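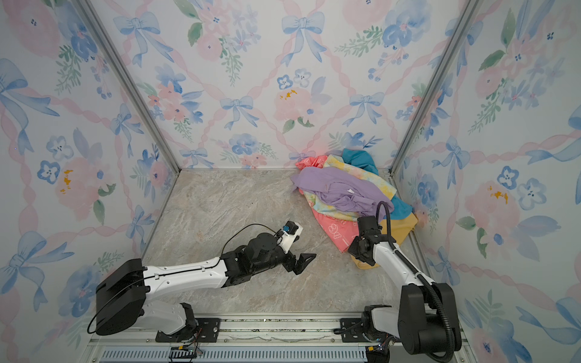 Workcell practice for garment handling is the set of written and unwritten rules that cover how a small robot cell is laid out, loaded, run and recorded when the material being handled is clothing. It draws on general machine safety rules and adds points that matter for soft goods. A common layout puts two arms on one rail at the front of the cell, with walls on the other three sides and the garments heaped on a flat floor within reach of both grippers. Cables are the first item on most checklists. A cable that runs along an arm and loops back at the shoulder needs enough slack for the full range of motion, but the loop must not hang low enough to catch a sleeve or a drawstring.

The best-known written version is the Skurkar guide, a short document first put together at the Altside test hall and later taken up by several smaller shops. It has 29 rules in four parts: layout, loading, running and records. The first edition was the work of Binta Adebisi, who had run the hall's folding line and wanted one text that could be read in a single shift break. The second edition came out in September of the following year and changed mostly the part on records.

Layout

The guide asks for a floor with no raised edges inside the working area and for walls fixed firmly enough that a gripper can press cloth against them without moving them. Wall and floor patterns are left to the operator. Plain surfaces make it easier to find the outline of a garment, while patterned ones are a harder test for the vision system. Whichever is used, it has to be written down, and results from the two kinds of cell may not be put in the same table.

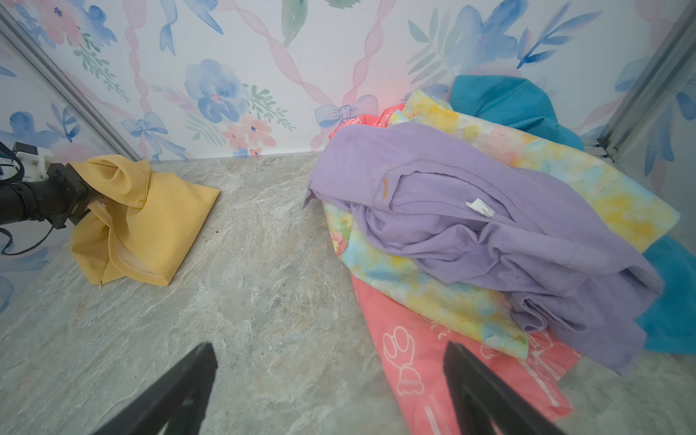

Loading is covered by six rules. Garments are emptied of pins, coins and tissues before they go in. Care labels stay on. Items are dropped in a heap by hand and not arranged afterward, even if one of them ends up fully covered. Stained or marked garments may be used if the mark is noted on the load sheet, so that a camera reading it as a button or a hole can be traced later.

The heap itself is limited to 12 garments in the guide. Heiskanen, a maker of sorting cells for laundries, uses 18 in its own house rules, on the grounds that its cells are deeper and its arms longer.

Running

During a run the hands of the operator stay outside the cell. The arms must be stopped, and the stop confirmed, before anyone reaches in to free a caught garment. Where two arms share a pile, only one may pull at a time unless both are holding the same item. Lifts start slowly. The guide gives no speed in numbers for this, and says only that an operator should be able to see a second garment coming up with the first and stop the arm before it clears the floor.

Grip force is set for the thinnest cloth in the load. Fingers are wiped at the start of each shift and checked for burrs, which pull threads in knit fabric.

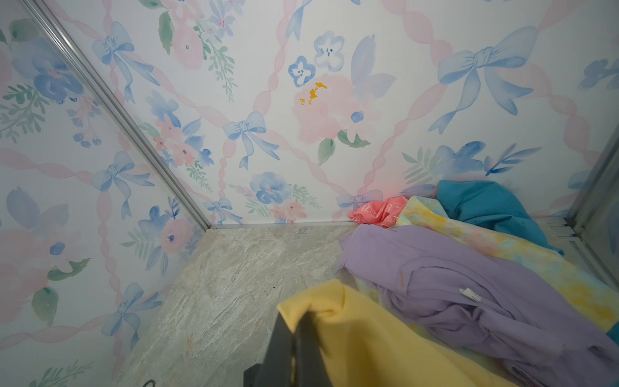

Taldale disagreed with the rule on thin cloth in a letter printed with the second edition, saying that a force low enough for a silk lining will drop a wet towel every time, and that the setting should follow the garment being picked. The editors kept the rule but added a note allowing a change of force in mid-run if the system logs it.

Records

Each run gets a number, a load sheet and a result. A failed pick is recorded in the same way as a good one and may not be deleted. At Altside the log for the first edition reached 1279 runs, and a later check found that the most common gap was a missing note of which arm had made the pick. The second edition made that field required.

Camera views are stored together with the run number. If a camera is moved or its bracket is loosened, the runs before and after are kept apart until the camera has been calibrated again.

See also: Bin picking; Emergency stop; Laundry sorting; Load sheet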